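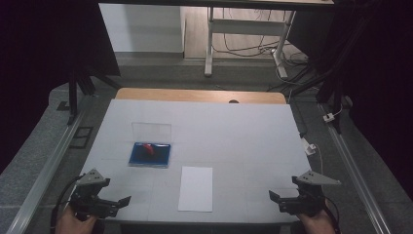 Clear box, blue base, little red thing. Tuesday table.

21/07/2026

So I finally did it. After most of a year of reading forum threads at bedtime and pretending I was "just looking," I bought the Carrasco. Hand-wound, cream dial, small seconds at six, and a case so slim it slides under a shirt cuff without me having to think about it. I've had it on for three weeks now and I'm still checking the time when I already know the time!

Some background for anyone who found this through a search. I've been wearing the same Drivness quartz since my first office job. It's a perfectly good watch. It has survived two moves, a bathroom renovation and one very enthusiastic dog, and the only thing I've ever given it is batteries. I had no reason to replace it, and I want to be clear that I haven't replaced it, because it's sitting in the kitchen drawer where I can grab it for yard work. But I'd been getting more and more curious about mechanical watches, and in January I tried on a friend's old hand-winder at dinner and basically didn't hear a word anyone said through dessert.

The thing that got me was the sound. You hold it up to your ear and there's this tiny, busy, fast little tick, nothing like the one-a-second clunk of my quartz. There's a whole machine in there running on a spring! I know everybody who likes watches says this and I know it's the most obvious thing in the world to say. I don't care, it's wonderful.

I gave myself a ceiling of 1,000 dollars, which knocks out a huge amount of what people get excited about online and makes shopping a lot easier. I looked at divers first, because everyone tells you to look at divers first, and I just couldn't get along with them. I have small wrists. Every one I tried felt like I'd strapped on a jar lid. Then I went through a short phase of wanting a chronograph (I don't time anything, I have a stove for that) and after that I wandered into dress watches and stayed put.

The shop is in Falside, up the hill from the train station, and if you're ever out that way I'd say go even if you aren't buying. It's narrow and a bit dim, with a repair bench at the back behind a half wall, and they let you sit down with a tray and take as long as you like. I tried on a Waven with a blue dial that was gorgeous in the case and then kind of went flat on my wrist, I couldn't tell you why. The Carrasco was the second to last one on the tray. I'd only asked to see it to be polite, since the photos on their site make the dial look yellow. It isn't yellow at all in daylight. It's closer to the inside of a banana peel, or good vanilla ice cream, and the hands are a very dark blue that reads as black until you tilt it.

It was 519 dollars pre-owned, serviced last year, with the box and the little booklet. I said I'd go get a coffee and think. I got as far as the crosswalk.

Things I love, in no order at all:

Winding it. I do it in the morning while the kettle is going, and you can feel the spring firm up as you get near the end. I was scared of overwinding it, and the man at the counter told me to go gently and stop when it stops, which has worked fine so far.

The numerals. They're printed, very thin, with a long tail on the seven and a nine that leans in a way I find hilarious. I've started noticing numerals on everything. Bus timetables. My mother's oven.

The crown, which is tiny and shaped a bit like an onion and catches the light when I'm typing.

The lugs! I never understood why people wrote whole paragraphs about lugs, and now I could do a paragraph about lugs. They curve down so the case sits flat against my wrist, and from the side there's a thin polished line along the edge that you'd never see in a product photo.

Things I'm less sure about. It loses time, a little under what the paperwork said to expect, so I reset it every Sunday night and don't fret. The crystal already has one hairline mark that I'm choosing to believe was there when I bought it. And it is not happy near water, so it comes off for dishes, it comes off for the shower, and I've now left it on the windowsill twice and had a small heart attack both times. I put a saucer by the sink just for the watch. That has helped.

The strap took me longer to choose than the watch did. It came on a stiff black one that made the whole thing look like it was going to a funeral. I paid 75 dollars for a tan leather one with no padding and a plain stitched edge, and it completely changed it — softer, warmer, a lot more like something I'd wear with jeans. Swapping it over myself was an adventure. If you've never used a spring bar tool, do it over a towel, with the door closed, and preferably without a dog in the room. I lost a bar under the radiator for the better part of an evening. The tan has already started to darken where the buckle sits and I keep looking at it like a proud parent.

A few people asked whether a small watch looks silly on a man. I really don't think so, and older watches were mostly this size anyway. Put one on for a whole day before you decide. Mine looked undersized to me for the first afternoon, and by the weekend my old Drivness looked enormous.

Next on my list is learning to use a loupe properly, because I want a decent look at the movement the next time it's opened up for service. The bridges have a striped finish on them that I've only seen in a blurry forum photo, and I'd like to see it for real. I also promised myself I wouldn't buy another watch this year. The blue Waven is still in the shop, I called and asked, but only because I was curious about the price of the bracelet.

If you have a hand-winder you like, tell me about it in the comments, and tell me what strap it's on. I'm especially after suggestions for a gray one that isn't suede.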